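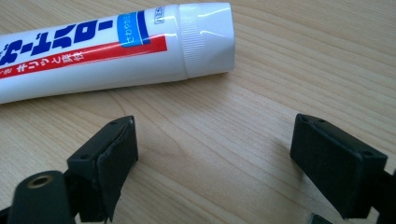 **Category:** Hardware / Grippers / Finger pads

**Ticket:** 789
**Opened by:** Simin Tabrizi
**Assigned to:** Siamak Rahimi
**Date:** 9/27/24
**Status:** Open, waiting on pads

Comparing the Trirholm hand-held gripper with the Drodov one on the squeeze tube task. The Trirholm drops the tube more often. Same table, same tube, same operator for both. When it fails, the tube turns in the grip and the cap end swings down.

Counts so far:

| Gripper | Grasps | Drops |
|---|---|---|
| Trirholm | 335 | 37 |
| Drodov | 335 | 9 |

The tube is glossy white plastic with a ribbed screw cap. In the wrist view with the tube at upper left, the left finger pad is ragged and part of it looks lifted off the plastic. The right pad has square edges and looks fine from that angle.

**Reply, Siamak Rahimi**

Please check these before we swap anything:

1. Finger alignment with the jaws closed. Look for light between the pads.
2. Trigger travel. It should reach the stop without a hard squeeze.
3. The screws in both fingers. Snug only, the plastic strips easily.
4. Both pads with the jaws wide open and nothing else on the table. Send a still from the wrist camera.

**Reply, Simin Tabrizi**

Steps 1 to 3 done. Jaws close parallel, but there is a thin gap at the lower end of the left pad. Trigger is fine. One screw on the left finger took a quarter turn. Ran 20 more grasps after that and had three drops, so no real change.

For step 4, the left pad is frayed along the top edge and chipped at the lower end. The right one isn't clean from this side either. Its upper rim is crinkled, with a pale line running along it. There are a few dark specks on the wood beside the right finger, maybe pad material.
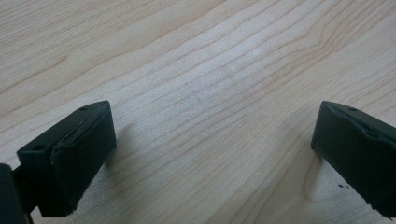
### Next steps

- Replace both pads as a pair. Don't glue the left one back down.
- Order from Vandenberghe, the thicker sheet, same cut as now.
- Log the grasp count at the swap. The Trirholm counter reads 1,846.
- Repeat the 335 grasps with the new pads, then redo the table.
- Leave the Drodov as it is until that's finished.

Siamak to confirm whether the Flomska fingers take the same pad size. If they do, order two extra pairs.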